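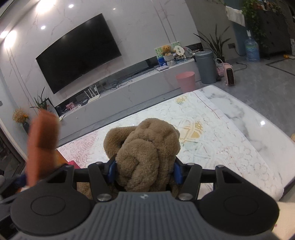

20 February 2023
Favia club notebook, soft objects task

Pads first. The blue ones stay on. We spent most of last term arguing for a harder pad and I would like it recorded that I was on the wrong side of that argument, at length.

Plush practice today, for the Nircombe round. The rules say "soft item, irregular shape," which covers everything from a sock to a sleeping cat. We are using brown plush. It folds wherever it likes when you squeeze it, so the grasp you planned and the grasp you get are only distantly related.

Session plan was 54 picks. Got through 48 before the whiteboard marker died and we lost the will to tally on paper. Of those, 8 were bad:
5 slipped on the lift
the other 3 closed on a single fold and let the rest dangle (counts as a hold under the rules, looks awful)

All the slips came from going in too fast. Whoever is on the tool wants to snap the jaws shut like a crab. Close slowly, wait a beat, then lift. I have written this on the board before. It was wiped off to make room for a drawing of a crab.

Patterned tablecloths are bad for the tracking script, or good for it, depending on who you ask. My guess is good - plenty of corners to grab on to - but shiny tabletops still worry me. Need a run on each with the same object and the same hands before anyone says "obviously" again.

Sestora build: still crashes if you rename a session after saving. Workaround is to name it properly the first time, so we have no workaround.

To do:
- retighten pivot screws before the next session, then leave them alone
- slow-close drill, everybody, me included
- ask Zakaria if spare pads can come sooner than September
- new marker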